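# How a Baseball Team Uses Its Pitchers

*A guide for young readers from the Altgate Junior Baseball Club*

In baseball, the pitcher is the player who throws the ball towards the batter. Every play begins with a pitch, so the pitcher is involved in the game more than anyone else on the field. Throwing hard again and again is tiring, and most teams use more than one pitcher in a match. This guide explains the different jobs that pitchers do.

## The starting pitcher

The starting pitcher, or "starter", throws the first pitch of the game. A full adult game has nine innings. In each inning both teams have a turn at batting, and a team's turn ends when 3 of its batters are out.

A starter hopes to pitch for as many innings as possible. After a long game, a starter in an adult league usually rests for several days before starting again. In our summer league, the Barredo team has 4 starters who take turns. The order in which they take turns is called the "rotation".

## The relief pitchers

When the starter becomes tired, or when the other team begins to hit the ball well, the manager may bring on a relief pitcher. Relief pitchers wait in an area called the bullpen, where they can throw practice pitches to warm up their arms.

Once a pitcher has been taken out of an adult game, he or she cannot normally come back to pitch later in the same game. The manager must therefore think carefully before making a change. Some junior leagues have different rules, and players should ask their coach which ones apply.

## The closer

The closer is a relief pitcher who is trusted with the end of a game, when the team is winning by a small number of runs. It can be a difficult job. The crowd is often noisy, and one good hit may change the result.

Last season Norent led Pestine by a single run in the final inning. Pestine had runners on second and third base with two batters out. The Norent closer, Miyuki Imai, threw four pitches to the last batter, who hit the ball high into the air. It was caught near first base and the game was over – Norent had won. 304 people were watching, which is still the largest crowd at one of our league games.

## Counting pitches

Young arms are still growing. Many junior leagues therefore set a limit on how many pitches a player may throw in one day, and the limit changes with age. An adult scorer keeps the pitch count and tells the coach when a player is close to the limit.

If your arm or shoulder hurts, tell your coach or a parent straight away, even if you have not reached your limit. You should not try to finish the inning first.

## Getting ready for a game

Pitchers should arrive in good time. Begin with gentle running and stretching, then throw softly to a partner from a short distance before moving further apart. Bring a drink and your glove. Early games in May can be chilly, and a pitcher who is waiting to play should keep warm between innings.

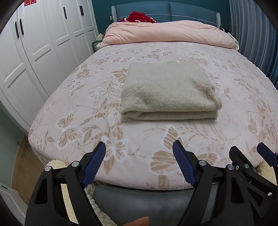 *A folded knitted sweater.*

## Words to remember

- **Inning:** a part of the game in which both teams bat.
- **Rotation:** the order in which the starting pitchers take turns.
- **Bullpen:** the place where relief pitchers warm up.
- **Closer:** the pitcher trusted to finish a close game.
- **Pitch count:** the number of pitches a player has thrown.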